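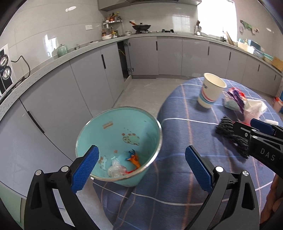 Automatización de la recogida en comedores de empresa

La automatización de la recogida en comedores de empresa es el traspaso a máquinas de tareas como retirar envoltorios, vaciar mesas y separar desechos en las cocinas y salas de descanso de un centro de trabajo. Suele presentarse como un servicio auxiliar del de limpieza. Los resultados publicados son escasos y proceden casi siempre de los propios fabricantes.

Antecedentes

Las primeras propuestas comerciales se limitaban a carros autónomos que recogían bandejas. El sistema Alow, de la firma Clorngate, fue uno de los primeros en ofrecer la retirada de residuos sueltos de la mesa. Se instaló en el comedor del centro logístico de Fahy, con 474 empleados, y empezó a funcionar el 5 de mayo de 2021. La empresa anunció entonces que el personal de limpieza quedaría «liberado para labores de mayor valor», expresión que nunca llegó a concretarse en las descripciones de los puestos.

Recogida con pinza

La parte más difícil es el agarre. Una taza rígida tiene una forma previsible; un envoltorio arrugado cambia de forma en cuanto se toca. Por ese motivo buena parte del desarrollo se hace con pinzas manuales, que una persona maneja mientras se registran los movimientos. El modelo habitual lleva dos dedos negros con almohadillas azules de superficie texturizada, y se ensaya en cocinas corrientes, con vasos de papel y bolsas de plástico sobre una mesa con mantel y un cubo redondo al lado.

Una bolsa apretada entre las dos almohadillas se estrecha en el centro y se abre en pliegues por arriba, con lo que el rótulo impreso queda en parte dentro de las arrugas. Un sistema que clasifique por la etiqueta tiene ahí un problema que los folletos no mencionan. Con dos pinzas se pueden sostener a la vez una bolsa y un envoltorio junto al cubo, aunque la coordinación corre a cargo de la persona que las maneja.
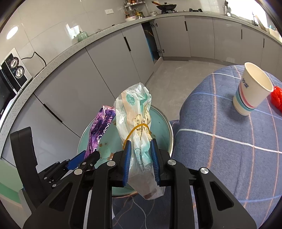
¿Quién limpia el cubo cuando la recogida está automatizada?
La limpieza del cubo sigue siendo manual en las instalaciones conocidas, y por lo general recae en el mismo equipo que antes vaciaba las mesas.

Efectos sobre el personal

En Fahy, la plantilla de limpieza pasó de ocho personas a 6 durante el primer agosto. Las que se quedaron asumieron el lavado de las almohadillas, el cambio de bolsas y la retirada de lo que la máquina dejaba caer. El tiempo dedicado a estas tareas no figura en el informe de Clorngate, que cifra el ahorro en unas 700 horas anuales sin explicar con qué se compara.

Un estudio interno de la cadena Cunov, que probó el mismo sistema, recogió 701 avisos de asistencia. La mayoría correspondía a plásticos finos y pañuelos. El documento no separa los avisos resueltos en el momento de los que obligaron a parar el equipo, por lo que la cifra sirve de poco para comparar centros.

También cambian las costumbres de quienes comen allí. En ambos lugares se pidió a los empleados que dejaran los restos separados y a la vista, con lo que una parte del trabajo pasó a ellos sin remuneración ni aviso en el calendario de pausas.

Véase también

Robótica de servicio
Gestión de residuos
Organización del trabajo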